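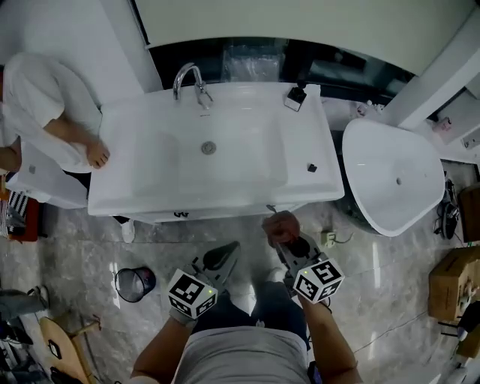 Tester un MOSFET canal N au multimètre

Vite fait, pour ceux qui demandent tout le temps. Valable pour un canal N classique en TO-220, hors circuit. Sur la carte les mesures sont faussées par le reste, donc on dessoude.

Matériel : un multimètre avec position diode (moi un Trenano 111, n'importe lequel ira), une pince croco, une résistance de 10 k.

1. Repérer les pattes. Marquage face à soi, pattes en bas : grille, drain, source, de gauche à droite. Presque toujours. Vérifier quand même la datasheet.

2. Décharger la grille. Court-circuiter les trois pattes deux secondes avec la croco.

3. Position diode. Rouge sur source, noir sur drain : on lit la diode interne, entre 400 et 600 mV en général. Zéro = mort. Rien du tout = suspect.

4. On inverse, rouge sur drain, noir sur source. Doit afficher OL. Sinon, poubelle, ou grille encore chargée : refaire le point 2 avant de jeter.

5. Laisser le noir sur source, toucher la grille avec le rouge une seconde, revenir sur drain. La valeur tombe nettement, le transistor conduit. Ne pas poser les doigts sur les pattes entre les deux, ca décharge.

6. Résistance de 10 k entre grille et source, on remesure : retour à OL.

Si le point 5 ne donne rien, le composant n'est pas forcement mauvais. Certains multimètres ne sortent pas assez de tension pour ouvrir la grille. Essayer avec une pile 9 V, plus sur grille, moins sur source.

Les IGBT : même principe, mais seuil plus haut, donc pile obligatoire. Et pas de diode interne sur tous les modèles.

Mis à jour le 2 août 2018, point 6 ajouté, merci Keerthana Kandasamy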